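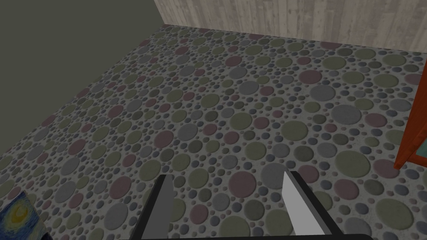

# Review: Baudry 113 carpet washer

I bought the Baudry 113 in September after paying for professional cleaning twice in one year. It has now done every soft floor in the house, plus two rugs and a sofa. This is the model with the upright handle and the detachable hose. Baudry also sells a smaller spot cleaner, which I haven't used.

## Setting up

The handle comes in two parts and fixes with a pair of bolts. No tools are supplied, so have a Phillips head screwdriver ready. The clean water tank sits at the back and lifts straight out. The dirty tank sits above the brush head and has a clip lid that is stiff for the first few weeks.

I paid $167 on sale from Helidis. Shipping was extra and it arrived on a Monday in a box with one crushed corner, with no damage inside.

## Cleaning

You squeeze the trigger to spray on the way forward and let go to draw the water back up. Two wet passes and two dry passes is the pattern the manual recommends, and it works well on low pile. On the thick shag in the spare room I needed twice as many dry passes, and the pile was still damp at bedtime.

Traffic marks in the hallway came up very well. An old coffee spill faded but can still be seen in daylight. Grey and mixed-colour floors are forgiving in this respect. Our one plain cream carpet showed every overlap until it dried, and I went back over part of it the next day.

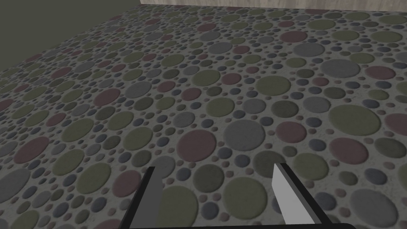
One owner I swapped notes with disagreed about the dry passes, and said the real fault was the brush head sitting too high on short pile, which left the suction slot pulling mostly air until the front screw was wound down a full turn. I tried the adjustment. It made a small difference in the hallway and none on the shag, so it's worth doing if your carpet is flat.

The machine is loud. I measured 68 decibels on my phone from the next room with the door shut, and it is a good deal worse when you are standing over it.

## Detergent

Baudry includes a small bottle of its own solution, enough for one room. After that I used Dretex, which foams less and rinses out more easily. I also tried Cumusen on the rugs. It smells strongly of artificial lemon and the smell hung around for days, so I won't buy it again. Whichever you choose, use less than the cap line. Too much leaves the fibres tacky and they pick up dirt faster.

## Hose and upholstery tool

The hose is short – fine for stairs if you can rest the machine on a landing, awkward otherwise. The upholstery tool is narrow and has good suction. It took most of the grime off the sofa arms in one go.

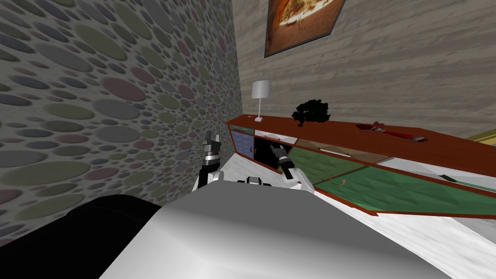
Another comment, posted under an earlier version of this review, was that the hose cuff had split after a year of stair cleaning and the replacement took six weeks to come. Mine is still sound, but I can feel some play where it joins the body. I've stopped pulling the machine along by it.

## Cleaning the cleaner

Empty the dirty tank straight away. Hair wraps around the brush roller, which pops out after you undo two tabs. The filter behind it needs rinsing under the tap each time, and the manual only mentions this near the back.

## Verdict

Good on low and medium pile, slow on anything deep. I'd buy it again at the sale price. At full price I would look for something with a longer hose.

**Rating:** 3.5 out of 5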